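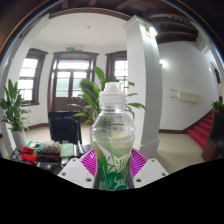 Teaching by hand at Preltolport

The Lesari project has moved its demonstration work out of the lab and into the ground-floor hall at Preltolport. The task for August is a short one: pick up a bottle by its lower half, move it across the table and set it down upright. A person does it with the hand-held gripper, and the recordings go to the training group, who use them to teach the arm the same motion.

Ilse Albers, who runs the sessions, asked for a room with ordinary furniture and ordinary light. In the lab the arm had learned to expect a bare bench. It did well there and poorly everywhere else.

Each operator works for 38 minutes and then hands over. Shorter turns were tried first, but people were only getting steady by the time they had to stop. The most common fault so far is closing the fingers too fast - the bottle tips and the take has to be thrown out. New operators are asked to slow down for the last bit of the approach and to hold still before lifting.
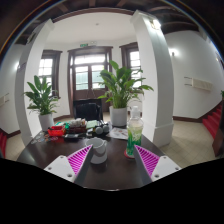

Both fingers open over the table, with the mug on the left and the bottle on the right.

The mug task comes next. Operators will grasp the body first and the handle later, as two separate sets. Please don't mix them in one recording - Böttcher has to split the files by hand when that happens, and it took him most of an afternoon last time.

There is room for 7 more operators this month. No experience is needed, and the introduction is given at the table before your first turn. Sign up on the Cludoris page under "Lesari, hall sessions".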